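Chapter 4
Breakfast and the Working Day

Draft text, revised 1 December 2025. Page refs still to be fixed.

What this chapter covers
How the morning meal moved from the field to the kitchen
Why factory hours changed what people ate
Bread, porridge, cereal – who bought what, and why
Reading a household account book as a source

Key terms: shift work, staple, convenience food, household budget, ration

4.1 Why start with breakfast?

Most history books start with a war or a king. We start with toast. Breakfast is a good way into social history for a simple reason: nearly everybody ate something in the morning, and what they ate depended on money, time, fuel and who was awake to cook it. Change one of those and the meal changes too.

Think about your own. How long did it take? Who made it? Did anyone sit down? Jot it down now, you'll need it for the activity at the end of section 4.3.

In farm districts the first meal was often not the first thing in the day. Animals came first. People got up in the dark, had a mug of tea and maybe a crust, worked two or three hours, then came in for something hot and heavy. Porridge, fried potato, cold meat from the night before. A second breakfast really. The cook had the stove going anyway, for washing and for bread.

Town was different. No animals, but a whistle. When the mill at Gandholm opened its gates the hands had to be through them on time or lose a quarter of a day's pay. So breakfast got shorter, colder and earlier. Bread and dripping. Tea from a can. Some carried it wrapped in cloth and ate at the bench.
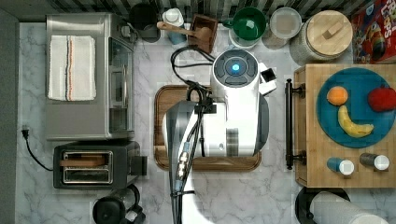
Ilham Mahrous disagrees with part of this. Her view is that the whistle gets too much of the blame, and that fuel was the bigger problem – a family buying coal by the bucket would not light a stove for one pot of oats, whistle or no whistle. Cold breakfasts in Gandholm were worst in February, she points out, when coal cost most, and the mill hours were the same all year.

Keep both arguments in mind. Historians quite often agree on what happened and fall out over why. You will be asked to weigh up the two in section 4.4.

4.2 Bread takes over

Bread was the easy winner in town. Needs no fuel on the day. Keeps. Can be cut thick or thin depending on the week. Bakers' carts came down the street so even the walk to the shop was saved. By the time the mill reached its largest workforce there were 16 bakers listed in the Gandholm directory, up from four a generation before.

Toasting was an old trick for stale loaves. A fork, an open fire, a bit of patience. Later came wire racks that sat over a gas ring, then electric toasters, which did one side at a time and had to be watched. The pop-up kind took the watching away. That matters more than it sounds. A parent could do lunches, find shoes, answer the door, and the bread looked after itself.
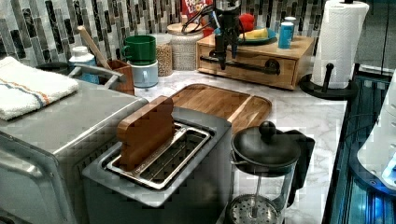 So did electric toasters make people eat more bread?
It's hard to say from the sources we have. Bread sales in Gandholm were already high before most streets were wired, and they dropped later on while toasters kept selling. What did change was the time of day it was eaten and how it was sliced.

Sliced bread is worth a paragraph of its own. An even slice fits a slot, a hand-cut doorstep doesn't. The Koskela bakery put in a slicing machine and within a year had stopped selling whole loaves on two of its rounds. Older customers complained. Went stale quicker, they said, and they had a point, a cut loaf has more surface open to the air.

4.3 Out of the packet

Ready-to-eat cereal went one step further. No stove, no knife, no adult. A child could get there own. Packets were light to ship and sat on a shelf for months, and a grocer in a small place like Gimstead could stock five or six kinds without worrying much about waste.
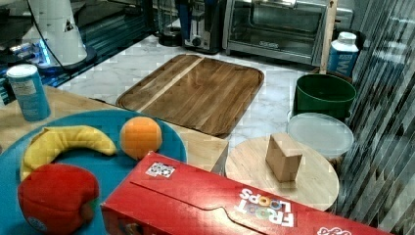
The catch was price. Weight for weight, a packet cost a good deal more than oats, and the Gimstead account books show families treating it as a weekend thing at first. Then both parents working, then school further off by bus, and the packet moves to weekdays. Oats don't vanish. They slide down the list.

Source 4A is one of those books, kept by a household on Cernness Road. It runs to 68 pages. We've printed the first 20 entries. Look for:
what is bought every week
what is bought once and never again
any week with no bread at all (there is one)

Before you read it, a warning. An account book tells you what was paid for. It leaves out eggs from the yard, jam from an aunt, anything swapped over the fence. A thin week on paper may of been a decent week at the table.

Activity
Take the notes you made in 4.1. Write your breakfast as three entries in the style of Source 4A, with prices. Swap with a partner. What can they work out about your household, and what do they get wrong?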